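第四章 摩擦力：让东西停下来的那只手

我小时候住的院子里有一段水泥坡，冬天结了冰，大人绕着走，小孩排着队往下滑。我那时候最羡慕隔壁的哥哥，他有一双鞋底磨得溜光的旧皮鞋，一滑能滑到坡底的水井边上。我穿的是新棉鞋，底子上全是纹路，滑两步就站住了，气得我回家找我妈要旧鞋。我妈当然没给。

很多年以后我开始教力学，每次讲到这一章都会想起那双皮鞋。摩擦力是个挺委屈的东西，做题的时候我们老盼着它不在：“设桌面光滑”“不计一切阻力”，前三章里这种话我自己就写了不知多少遍。现在该把它请回来了。

先说一个你今天肯定做过的动作：走路。脚往后蹬地，地面往前推你，推你的就是摩擦力。很多同学第一次听到这儿都要愣一下，摩擦力不是“阻碍运动”的吗，怎么还推着人往前走？请把“阻碍运动”四个字改成“阻碍相对滑动”。脚掌相对地面想往后滑，摩擦力不让它滑，方向自然就朝前了。这一字之差，每年期末都有人栽在上面，我批卷子批得心疼！

再说推箱子。我有个老同事叫斯文·福格（Svend Fogh），丹麦人，搬家那年非要自己把一只书箱从客厅推到门口。他先轻轻推，不动；加点劲，还不动；再加，箱子忽然一下子蹿出去，他差点趴在地上。爬起来以后他第一句话是：“推动它比推着它走难多了。”这句话基本就是本章第二节的内容。箱子没动的时候，地面给它的是静摩擦力，你推多少它就顶回来多少，老老实实跟你较劲，直到顶不住为止。这个顶不住的界限叫最大静摩擦力。一旦滑起来，换成滑动摩擦力上场，数值通常要小一些，所以才会有那一蹿。

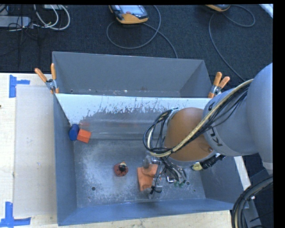 那么摩擦力的大小到底由什么决定呢？凭直觉，大家会报出一长串：重量、接触面积、粗糙程度、速度，还有人说颜色（真有人说过）。我们一项一项来试。书箱里再塞几本书，推起来更费力，可见压力是算数的。接触面积就有意思了，把同一只箱子侧过来放，底下的面积变小，拉它所需的力却差不多没变。我第一次做这个实验的时候还以为弹簧测力计坏了，换了一只，还是一样。

所以滑动摩擦力的公式写出来非常清爽：f＝μN。N是两个面之间的正压力，μ叫动摩擦因数，跟两种材料和表面状况有关，没有单位。我们拿一只正压力为70牛的箱子算算看：在水平地面上匀速拉动它，如果测力计读数是12牛，那μ就是12除以70，约等于0.17。数字很小吧？换一块毛毡垫在下面，你会得到另一个数，箱子还是那只箱子。

这里要插一句提醒。N经常等于重力，但并不总是等于重力。你斜着往上拉箱子，绳子替地面分担了一点，N就小了；斜着往下推，N就大了。我建议你养成习惯，先画受力图，再写N，别一上来就把mg往公式里填。第三章画图画烦了的同学，对不起，这一章还得接着画。

还有一件事我得老实交代：f＝μN是一条经验规律，是人们从大量实验里总结出来的，在中学和大学低年级的范围里相当好用，可你要是拿它去算胶带、橡胶轮胎或者特别光滑的金属面，就可能对不上。两块打磨得极平、极干净的金属贴在一起，有时反而更难滑动，甚至会粘住。粗糙就摩擦大、光滑就摩擦小，这个说法只能当个粗略的印象。至于为什么，要看到微观上真实接触的那些小点，我放在本章最后一节讲，感兴趣的可以先翻过去看。

这一章的安排是这样的：4.1节讲静摩擦，4.2节讲滑动摩擦，4.3节把物体放到斜面上，4.4节讲滚动，也就是为什么给书箱装上轮子以后，连斯文也不抱怨了。每节后面有10道练习，带星号的可以跳过，不影响后面的学习。斜面那一节的小实验是奥杜尔·斯文比约恩松（Oddur Sveinbjörnsson）帮我设计的，只要一块木板、一本书和一把量角器，在宿舍里就能做。

开始之前，请你先做一件小事：把这本书平放在一块木板上，慢慢抬起木板的一头，看书在什么角度开始往下滑，把角度记在页边。再往书上压一本同样的书，猜猜角度会变大、变小还是不变，猜完了再动手。把你猜的也写下来，猜错了别擦掉，4.3节要用。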